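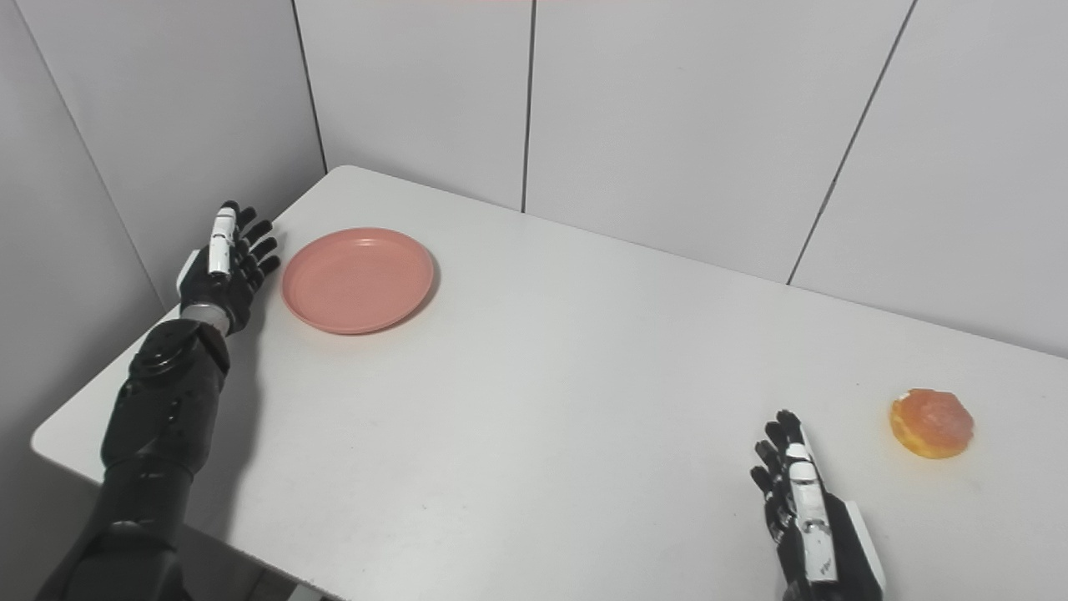

Slide 1: Put it on a plate

Hi everybody, thanks for squeezing in after lunch. I've got 32 minutes, and I plan to spend most of them on snacks. Busisiwe Tshabalala runs a break room for 60 people and she asked me for one tip that costs nothing. So there it is on the screen – a pink plate on one side of a white table, a glazed donut on the other, sitting right on the tabletop. My tip is the gap between them!

(Wait a second. Let them look.)

Slide 2: Why I care

I used to set out food straight from the box, and I thought I was being relaxed about it. Then I helped at the Custden open house in May and spent the whole evening scraping glaze off tables. Sugar glaze sets hard, it grabs every crumb, and it comes off on the next person's sleeve (mine, usually).

Ask: who here has put a laptop down in icing? Hands up. Keep mine up longest.

Slide 3: Picking the plate

Go for something with a raised rim, so a round pastry stays put when you carry it across the room. I like a flat middle too. Color is up to you, but on a white table I'd go with pink or another color every time, since people spot it from the door and head for it.

Don't go too big. One donut on a giant platter looks sad and no one wants to be the person who takes it.

Slide 4: Where things go

Plates first, food second, napkins closest to the people. Akihiko Ishida does it the other way around at Briston and we've argued about it for years – skip this story if I'm running over.

Set the plate down near the food before you open anything. You'll have sticky fingers in a minute, and reaching across a table with a donut in your hand is how you drip on everything.

Slide 5: Cleanup

Warm damp cloth, leave it on the spot for a bit, then wipe. No scraping. Dry it after or the next plate slides.

Questions, then hand over to Wumpini Atinga for the coffee half.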